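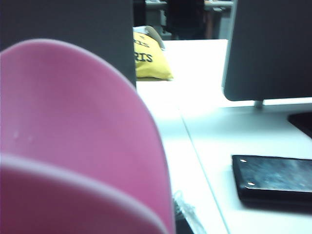

Search this site Search

Family & Health / Babies / Parents tell

Seventy-seven days in a harness

Reading time: 4 minutes

Ragnvald Hedlund had prepared himself for many things before his daughter was born. He had read about feeding, about sleep and about fever. About hips he had read nothing at all.

"The doctor bent her legs to the side, very softly, and then she did it one more time," he says. "When a doctor does a thing one more time, you notice it. She said that the left hip felt loose. I thought, all babies are loose, no?"

An ultrasound at the clinic in Westberg showed that the socket of the left hip was too shallow. The name for it is hip dysplasia, and in small babies it is often treated with a soft harness which holds the legs bent and apart while the joint grows. Ingrid was nine days old when she got hers. She wore it for 77 days, and in the first six weeks it was not to be taken off by the parents for any reason, also not for a bath.

I met Ragnvald at his home in Skikgate, in the old part of Lundley. Ingrid is now two years old and was asleep upstairs when I came. He made coffee and spoke with a low voice during the first half hour, until we understood that she was awake already and was talking to herself in the bed.

I asked him what was the most difficult in the beginning.

"The clothes," he said at once. "It sounds like a small thing. But we had a whole drawer of clothes, washed and folded, and none of them went over the harness. My mother was crying about the drawer. I think she was crying about something else, but she said it was the drawer."

They bought sleepsuits two sizes too big and put them on over the straps. Under the straps she had long socks and a thin vest, and the vest could only be changed at the clinic. When milk ran down her neck, they cleaned it with a damp cloth, and for some weeks she smelled, he says, like a small cheese shop.

The nights were another matter. Ingrid had to sleep on her back with her legs out like a frog, and she could not be wrapped tightly in a blanket. For the first three nights she cried very much. On the fourth she slept four hours together, and the parents lay awake and listened.

"I read on my telephone all the time," he says. "There was a parents' forum, and I am sure I read 1,000 messages. Some of them helped. But many are written on the worst day, and on the good day the people do not write, so you get a wrong picture. My wife took the forum away from me in the end. She read it for me and told me only what I needed."

What did he need?

"How to carry her. How to put her in the car seat. That it is normal when she stops kicking a little in the first days, but that you should call if the leg does not move at all. We did call once, on a Sunday, and the nurse was kind. We had made the foot strap too tight ourselves when we tried to clean under it. After that we did not touch the straps, and they had drawn lines on them with a pen so that we could see the right place." 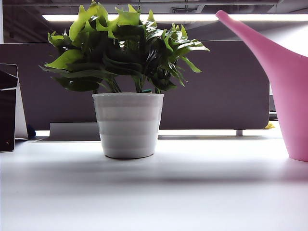 Åsmund Tveit remembers the harness months as harder for the grown-ups than for the child, and he thinks that parents should be told so on the first day. His own son had the same treatment in Westberg, and the two families met in the waiting room, where the appointments were always late. In his opinion the clinic explained the hip very well and the daily life hardly at all. He would have liked one page of paper with the practical things: how to hold the baby when you feed her, what to do with the nappy, which clothes to buy.

Ragnvald agrees about the paper, but he is milder. "They had maybe fifteen minutes for each of us. If they use ten for the nappy, what is left for the hip?"

Feeding was in fact easier than he had feared. His wife used a firm pillow and held Ingrid sitting astride her thigh. When he gave the bottle, he did it in the same way. The nappy went under the straps, and it was important not to lift her by the feet, but to put a flat hand under her bottom.

People in the shop asked questions. Some believed that she had broken her legs. An older lady on the bus to Tveit told him that she had had the same thing as a baby, but it was found only when she began to walk, and she had been a long time in plaster. He thought about her often afterwards.

The ultrasound pictures became better from visit to visit. In the last weeks Ingrid could be without the harness for one hour in the day, later for several hours, and then one morning the doctor said that they could leave it off.

"We gave her a bath the same evening. A real one, with water up to the tummy. She did not like it! She screamed so that the neighbour came."

And her legs, I asked, did she stretch them?

"No. She lay like a frog for many days more. We had to ask if this was right, and it was. They stretch out when they want to."

She will have an X-ray again before she begins at school. She walked at fourteen months, and he admits that he still looks at her from behind when she goes up the stairs, to see if both sides are the same. The harness itself they had to give back to the clinic, but one of the socks is in a box in the cupboard, with the hospital bracelet and the first appointment card.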